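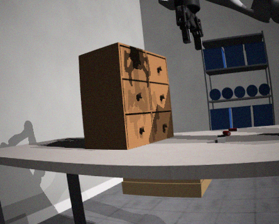
Posted by pleltis_cell2, Thu 6 April

Sim setup for the parts counter at Misham. Six drawers, one arm over the table, bins on the rack behind. Management wants drawer picking off the clerks by October. We have logged 354 runs. The part I can't model is what the two clerks do afterward. The plan says "exception handling" -- no hours, no pay grade.
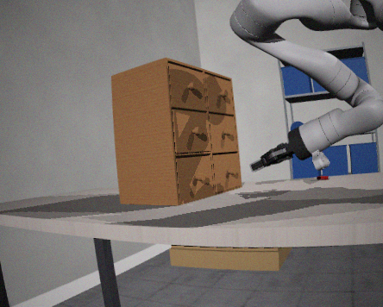
Clive Horrocks: Exception handling is a real job. At Omau I went from opening drawers all shift to clearing faults and fixing stock records. Less walking, more screen time. I'd take it again.

sastry_nights: Disagree. Same change here, and the clerks cover 5 stations each now. More than 700 faults logged last quarter. Pay stayed the same.

Mwajuma Mwakalinga: Then the fault rate belongs in the staffing plan. Get the grade in writing before the first live shift.

pleltis_cell2: Fault rate I can export from the sim. The grade I'll have to ask for. Clive, did Omau retrain on shift or off?

Clive Horrocks: On shift, paid.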